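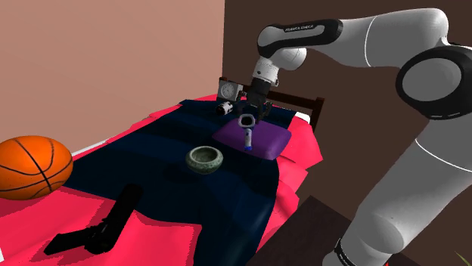
Simulação do quarto feita na oficina Forer: o braço, com a garra virada para baixo, sobre a cama com os objetos de teste.

Oficina partilhada prepara um braço robótico para arrumar a cama

Na oficina partilhada Forer, um pequeno grupo de sócios trabalha desde março num projeto com um objetivo doméstico: ensinar um braço robótico a retirar objetos de cima de uma cama e a colocá-los numa caixa. O projeto tem o nome de Gendberg e, por agora, existe sobretudo dentro do computador. A parte mecânica está a ser montada na bancada do fundo, onde o grupo se encontra à sexta-feira, a partir das 19 horas.

A ideia é de Bláthnaid Foley, programadora irlandesa que vive em Portugal e que entrou na oficina para aprender a soldar. Em casa, explicou ela, a cama é o sítio onde tudo fica pousado durante o dia, e à noite alguém tem de tirar tudo. «Uma mesa é fácil para um robô, porque é plana e dura», disse. «Uma cama tem dobras, tem almofadas, e as coisas ficam inclinadas. Eu queria um problema que fosse um pouco aborrecido de resolver.»

O grupo decidiu começar pela simulação. No quarto virtual, o braço é um modelo da Franka Emika, com o nome escrito na peça preta do antebraço, e a garra tem dedos articulados. Os objetos mudam de um ensaio para outro. Na cena que o grupo mostrou há uma bola de basquetebol, uma taça, um relógio quadrado, uma almofada roxa e também uma pistola, todos pousados na cama. A mistura é pouco habitual num quarto, mas o programa escolhe os modelos ao acaso numa biblioteca, e o grupo preferiu não fazer uma seleção à mão.

Até agora foram executados 439 ensaios. Em 200 deles, o braço conseguiu levantar o objeto pedido e levá-lo até à caixa sem o deixar cair. Os melhores resultados são com a taça, que a garra segura pela borda. A bola é o caso mais difícil, visto que é larga demais para os dedos e rola quando é tocada. Foley pensa que a solução vai ser empurrá-la devagar para a beira da cama, mas esta parte do programa ainda não está escrita.

Outro problema é o cobertor. Nos primeiros ensaios ele era tratado como uma superfície rígida, e os dedos paravam no ar ou batiam com força. O grupo mudou depois para um tecido que cede com o peso, e cada ensaio passou a demorar muito mais tempo a calcular. Para não ocupar os computadores da oficina durante o dia, os cálculos são feitos de noite.

O braço verdadeiro será bastante mais modesto do que o da simulação. O grupo não tem orçamento para um equipamento industrial e está a construir um braço próprio, mais pequeno, com peças impressas na oficina e motores comprados em segunda mão. A placa de controlo chama-se Drolteck e foi desenhada por um dos sócios para uma fresadora que nunca ficou terminada. Das quatro articulações previstas nesta primeira versão, duas já se movem. A terceira está desmontada, porque a correia salta quando o braço fica esticado, e a quarta espera por um rolamento.

A passagem de um modelo para o outro não vai ser direta. O braço construído em casa tem menos alcance e menos força, e o programa terá de ser ajustado a estas medidas. Foley reconhece que parte do trabalho feito até agora vai ser perdida, mas considera que foi útil para escolher a forma dos dedos e a altura da base. O software que planeia os movimentos recebeu do grupo o nome Hồ e vai ser partilhado com os outros sócios logo que a documentação esteja completa. Neste momento as instruções estão metade em inglês e metade em português.

Participam no projeto nove pessoas, nem todas com experiência em eletrónica. Há quem trate apenas da impressão das peças, e há quem venha para medir folgas e anotar os resultados. Não é preciso inscrição, mas pede-se aos interessados que façam antes a formação de segurança da oficina, que é obrigatória para usar as ferramentas da bancada.

A primeira demonstração com o braço construído pelo grupo será feita sobre um colchão de criança, colocado no chão da sala grande, e só com objetos leves. A data ainda não foi marcada e depende da reparação da terceira articulação. Até lá, quem quiser ver os ensaios da simulação pode passar pela oficina à sexta-feira, no horário do grupo. A entrada é pela porta lateral, e a campainha deve ser tocada duas vezes.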